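Notas da copa: a fruta que não se come

Chegou em abril, numa caixa da Skindier, e desde então já foi mordida uma vez. Falo da fruta artificial. A dentada está na maçã suplente, guardada na gaveta dos guardanapos, e o autor continua por identificar, embora haja na contabilidade quem ande a mastigar só do lado esquerdo.

Recordo o contexto aos colegas mais recentes. A fruta verdadeira durava na copa uma manhã, se tanto, e o que sobrava eram três bananas pretas e uma nuvem de mosquitos com direitos adquiridos. A Uliana Chornovol propôs então uma fruteira decorativa, para as visitas da Butlow ficarem com boa impressão da casa. Custou 103 euros, cesto incluído. Pelo mesmo dinheiro comprava-se muita banana, mas a banana não se amortiza.

O cesto é escuro, entrançado, com rebordo em trança, e apanha pó em todos os cruzamentos da trama – que são muitos. Limpa-se com um pincel seco. O pano húmido foi tentado e deixou fiapos, ainda hoje visíveis a quem tenha tempo. O limão passa-se por água morna e seca-se logo. As uvas são outra conversa: quem lhes pega pela ponta arrisca-se a ficar com um bago na mão, e o bago rola sempre para debaixo do frigorífico.

Quanto à arrumação, a doutrina em vigor é pôr primeiro no cesto as peças compridas e deixar as uvas para o fim, caídas por cima, com ar de abundância. O Hailu, que é o nosso armazém e não uma pessoa, como alguns ainda julgam, prefere tudo espalhado na mesa. Respeitamos. A manga mantém-se em qualquer dos regimes: tem manchas e pisaduras tão convincentes que já houve quem a quisesse deitar fora por estar passada.

Fruta, cesto e mesa branca:

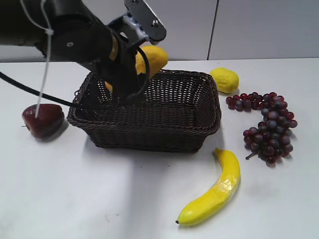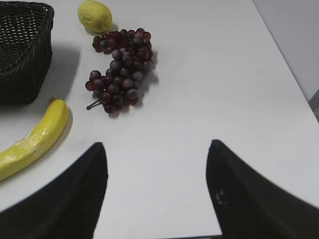
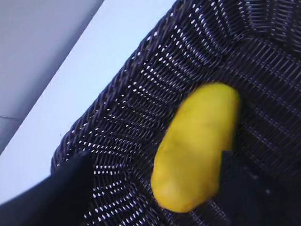
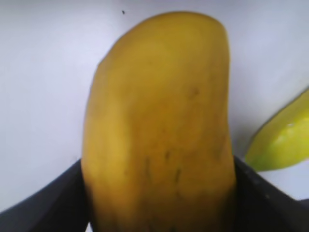 Leonidas Moschos escreveu-nos a propósito da última edição: acha muito bem que se limpe o cesto, mas pergunta se não se podia pôr ao lado uma taça com fruta a sério, nem que fosse uma maçã por semana, e oferece-se para a descascar.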